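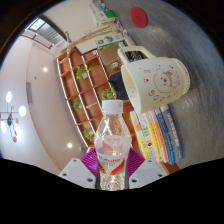 Who can apply for the Skavirik tenant meal and pantry program this season? Any household renting in the Skavirik or Mevel buildings may apply, whatever its income, as long as one adult is named on the lease.

The Shiferaw Housing Association has opened registration for the second season of its tenant meal and pantry program, which will run from October until the end of spring. The program provides a hot evening meal twice a week and a monthly pantry box of dry goods to registered households. It was set up last year at the Skavirik building and will now be extended to tenants at Mevel, on the other side of Diltach Road.

In its first season the program served about 200 tenants. The association has confirmed that meals will again be cooked in the ground floor kitchen at Skavirik, where a second oven and a larger sink were fitted over the summer. Tenants from Mevel may eat in the dining room with their neighbors or collect their meal at the side entrance between 5:30 and 6:15 p.m.

"Many of our tenants work late shifts, and they told us that the old serving time did not suit them," said Feven Mersha, who manages the program for the association. "We have moved it back by half an hour and will look at it again in the new year."

The cost to each household remains unchanged. A meal is charged at 2 dollars for adults and is free for children under 13. Pantry boxes are free of charge, although tenants are asked to return the crates when they pick up the next box. Payment may be made at the office or added to the monthly rent statement – tenants who choose the second option must sign a separate form.

Harish Goel, head cook at Skavirik, has prepared a new menu with 34 dishes. A meatless choice will be offered every evening. Tenants with food allergies should list them on the registration form and also speak with the kitchen before their first meal, as dishes containing nuts and sesame are prepared in the same room.

Registration forms are available at the front offices of both buildings. Completed forms should be handed to Melaniia Hrytsenko at Skavirik or Kagiso Mokoena at Mevel. Households that took part last season must register again, but do not need to provide a new copy of the lease unless the names on it have changed. Forms received after the program begins will be accepted, with meals starting the following week.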